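Assunto: Re: [moradores-requena] Iluminação pública e horário de redução do fluxo luminoso 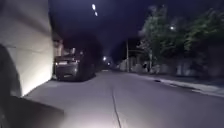
Rua residencial estreita, à noite, com um automóvel estacionado à esquerda.

2 comentários · 16 partilhas

Exmos. Senhores,
Caros membros da lista,

Em resposta à mensagem da Sra. Philomena Foley, que se transcreve abaixo na parte relevante, cumpre-me prestar os seguintes esclarecimentos em nome do Gabinete de Espaço Público de Requena.

> Em sábado, 7 de dezembro, Philomena Foley escreveu:
>
> Venho solicitar informação sobre a redução da intensidade luminosa
> que se verifica no Bairro Rarlow a partir da meia-noite. Vários
> moradores perguntam se a medida é definitiva, se abrange as
> travessas e se foi ouvida a associação antes da sua aplicação.
> Pergunto ainda a quem devem ser comunicadas as avarias, pois o
> número afixado nos postes deixou de ser atendido.
> Agradeço resposta por esta via, para conhecimento de todos.

1. Âmbito da medida. A redução do fluxo luminoso vigora desde junho e aplica-se às luminárias substituídas na primeira fase da empreitada, num total de 447 pontos de luz. As travessas a norte do largo não foram incluídas nessa fase e mantêm o regime anterior – intensidade plena durante toda a noite – até à conclusão dos trabalhos.

2. Temperatura de cor. Tendo sido levantada a questão em mensagens anteriores nesta lista, confirma-se que as novas luminárias foram especificadas a 4000 K. O Gabinete tem conhecimento de que parte dos moradores considera esta tonalidade excessivamente branca, sobretudo nas ruas de perfil estreito, onde as fachadas ficam próximas dos postes. Para a segunda fase foi pedida à Trivum, entidade adjudicatária, proposta alternativa com tonalidade mais quente. Os custos respetivos não são ainda conhecidos.

3. Caráter da medida. O horário em vigor é experimental. A avaliação compreende o consumo registado nos quadros, as participações recebidas e o parecer dos serviços de segurança. Qualquer decisão definitiva será precedida de consulta à associação de moradores. Reconhece-se que essa consulta não teve lugar antes do início do período experimental.

4. Luz intrusiva. Foram recebidos 64 pedidos de correção da orientação de luminárias voltadas para janelas de quartos. Os pedidos são tratados por ordem de entrada e devem indicar a morada, o piso e, se possível, o número inscrito no poste. Os pedidos que não contenham a morada completa não podem ser encaminhados.

5. Avarias. O contacto que consta das placas antigas pertencia à Trokix, cujo contrato de manutenção cessou. As placas estão a ser substituídas. Até lá, as participações devem ser dirigidas ao balcão de atendimento ou a esta lista – neste último caso com a palavra «avaria» no assunto.

Solicita-se aos membros que não respondam à presente mensagem com participações individuais sobre outros assuntos, designadamente estacionamento e recolha de resíduos, que dispõem de canais próprios.

A ficha técnica das luminárias pode ser consultada presencialmente, mediante marcação prévia.

Com os melhores cumprimentos,

Emiliano Segura
Gabinete de Espaço Público de Requena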